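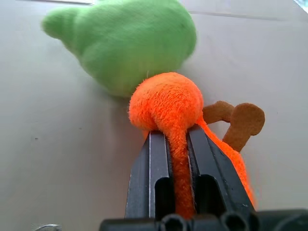 # Sorting and Packing Soft Toys for Reuse: Project Report

## 1. Background

The project was carried out in the spring term as part of the module on household goods and reuse. It was prepared by Rutilio Quintero under the supervision of Rainer Strobel. The brief, agreed in March, asked for a simple and repeatable way of sorting donated soft toys and packing them with other small items for collection by the Trarnby reuse shop.

Soft toys are given away in large quantities and are often passed on in poor order. The shop at Trarnby reported that it handles more than 1000 donated items in a year and that toys take up a good deal of sorting time. Bags arrive overfilled, or with heavy objects on top of soft ones, and attached parts such as ears and trimmings come away in transit.

## 2. Aims

The report addresses two questions:

- how toys of different fabrics should be grouped and inspected before packing;
- whether a paper carrier bag is a suitable container for small mixed loads.

Washing and repair were left outside the scope of the work and are covered by the Bollden group in a separate report.

## 3. Materials

The toys were taken from a mixed donation held in the department's store. They differed in fabric and construction. A light green plush toy had a fine, fleecy surface. A bright orange one was shaggier, closer to terry towelling, with two tan felt pieces attached in the manner of antlers or ears. Felt additions of this kind received particular attention during the project, as they are flat, stand clear of the body and are easily bent.

Sorting was done directly on a pale tabletop, against which stray fibres show up well. Plain brown paper bags with twine handles were used for packing. Plastic bags were considered at the outset and set aside, the Trarnby shop having asked for paper wherever possible.

## 4. Method

Each toy was placed on the table and inspected on all sides. The inspection sheet, adapted from one used in an earlier project at Montes, had three headings: fabric, seams and attached parts. Toys with loose parts were put to one side. The remainder were grouped by fabric, with long-pile and short-pile toys kept apart.

Bags were opened fully and stood upright before anything was put in. Firm items went in first and soft items after them. The handles were kept outside the opening throughout. A limit of 20 minutes was set for each sorting session.

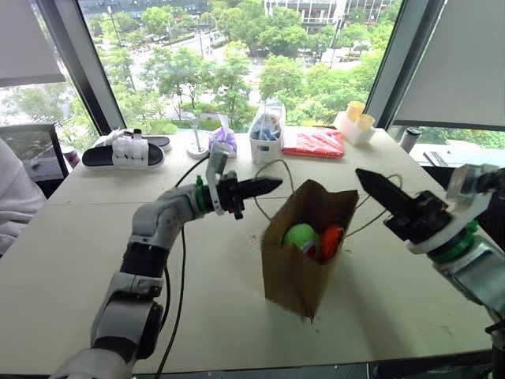
*Figure 2. Paper bag with twine handles standing on the table, with a green tennis ball and an orange-red object inside.*

## 5. Observations

The paper bag kept its shape when it was opened fully at the start. Bags that had been folded flat for a long period creased at the sides and were inclined to lean until something had been placed at the bottom. Light creasing had no effect on their use.

Small loads proved easier to check than large ones. Where the contents reached the rim, they could be identified from above without unpacking, and the receiving shop considered this useful. Once soft toys were pressed down to make room, the felt parts tended to fold, and some kept the crease after unpacking.

Grouping by fabric was slower than expected. Several toys combined more than one material, and the sheet made no provision for them. Mr Strobel advised that such toys be entered under the fabric of the body, with a note of the trimmings, and this rule was followed from the second session onwards.

The twine handles were satisfactory for toys alone. They were not tested with heavier goods.

## 6. Recommendations

1. Toys with felt or other projecting parts should be packed last and left uncovered.
2. Bags should not be filled above the rim.
3. The inspection sheet should include a line for mixed fabrics.
4. A trial of the Zurkis folding crate should be arranged for larger loads, with the same sheet used for comparison.

A copy of the revised sheet has been lodged with the department and a second copy sent to the shop at Trarnby.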